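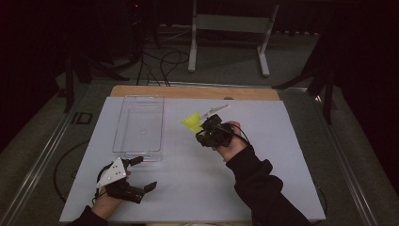

A clear tray will look old after one month, wrote a reader under my earlier post on drawer boxes, and you will be sorry that you did not take the white one. I have kept this comment in mind during the whole time with the Gellik clear tray, and I can now give an answer to it. The reader was right in one point and wrong in another.

Posted 22 February 2019

Gellik clear tray, shallow, long model
Bought at: Rajput Household, Darstead
Price: 274 rupees
Used since: October

I bought the tray for small things. In my house there are many: baking cups, pastry brushes, lids, clips for bags, the little spoons that come with medicine. I wanted one flat place where I can put them while I work, and from where I can take them again without looking into a deep box. A shallow tray is good for this. The hand goes in from the side and does not hit the wall.

The tray is a simple rectangle with transparent walls and a fine raised pattern in the bottom. There is no lid and there are no handles. The shop also sells a deeper one, but I did not try it and cannot say if it is made the same way.

First I must speak about the color, or better to say, the missing color. I work on a white board that covers most of my table, and on this board the empty tray almost disappears. You see its outline and some reflections and not much more. Two times I have put down a wet cloth on top of the edge, thinking that the place was free. If your table is dark, you will have less trouble. On bare wood I find it easily. On the other hand, everything that you put inside is seen very well. A yellow or green cup in a clear tray is the first thing the eye finds, and I like this more than I expected.

Now the scratches. After these months the bottom has many thin lines, mostly in the middle, where I push things with a spoon. You notice them when the light comes from a window and you do not notice them under the lamp. The walls are still clear. So the tray does not look new, but I would not call it old either. With a metal object I am more careful now, and with soft cups there was never a mark.

The pattern in the bottom was a question for me before buying. It has a good effect: light things do not slide when I turn the tray. It also has a bad effect. Flour and sugar stay in the small lines, and a sponge does not take them out. I use an old toothbrush and warm water, and I let the tray dry standing on its short side. The label says nothing about the dishwasher. I put it in once, on the upper shelf, and it came out with the same shape, but I did not repeat it.

One long side bends a little when the tray is full and I lift it with one hand. I never lost anything by this, still I prefer to use both hands. Empty, it weighs almost nothing. It moves if you touch it with your sleeve, and on a smooth board it moves far. I have put eight small rubber dots under it, the kind that are sold for cabinet doors, and since then it stays in its place. I think Gellik should include them.

I compared it with the Hindelura organizer, which my sister lent to me for two weeks. That one has fixed sections. It is stronger and it stands better, but the sections are narrow, and a wide fluted cup must lie on its side there. It also costs much more, 1,692 rupees in the same shop. For buttons or screws I would take the Hindelura. For kitchen things of different sizes I prefer one open space.

Good: you see everything, easy to reach into, cheap, fits lengthwise on my board and leaves enough room next to it.
Less good: hard to find on a white surface, slides without rubber dots, the bottom needs a brush.

Would I buy it again? Yes, and I have already bought a second one for the drawer under the oven, where it is five millimeters too wide for the left side and sits well on the right. Please measure the inside of your drawer and not the front, as I did the first time.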